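The School of Small Chores

In Gumdale, a team is collecting the movements that most of us make without thinking

When Debora Sala started her first shift, she was told to do what she does at home, only to begin again when she finished. She put on the head camera, took some clothes hangers from the table and put them together. Then she separated them and repeated it 10 times before her first break.

Sala works for Zirau, a small company that prepares training material for household robots. Its customers do not want robots that follow one fixed program. They want a system that learns from many examples of human hands, and somebody has to produce these examples. By September 2019 the team had 3218 recordings which passed the check. Some 400 of them are about hangers.

Kai Lindemann, who plans the tasks, chose hangers early. "For a person it is nothing," he told me. "But the hooks catch each other, and you need both hands to agree." He asks his people to keep the hands in view and to work at their normal speed. He does not ask them to be elegant. A recording in which a hanger slips and is picked up again stays in the collection, with a note.

The more difficult question is the variety. Lindemann showed me a result from last winter, when all examples came from one clean desk. The learning system did well on this desk and badly everywhere else. Now the other things stay on the table during the work, and people walk or sit where they like.

I asked Sala if she gets bored. She thought for a moment. Folding towels is worse, she said, and she prefers the tasks with some noise in them. At home she has noticed that she closes drawers more slowly than before, and her sister laughs about it.

In November the team will move to a bigger room in Plendmont, with 4 tables in place of the present arrangement.

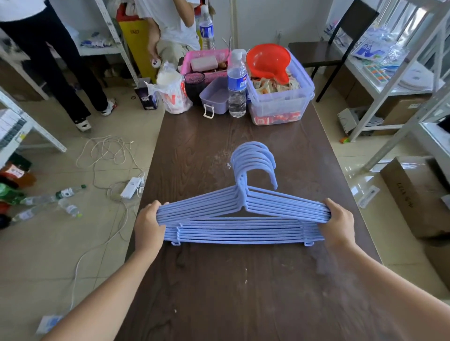
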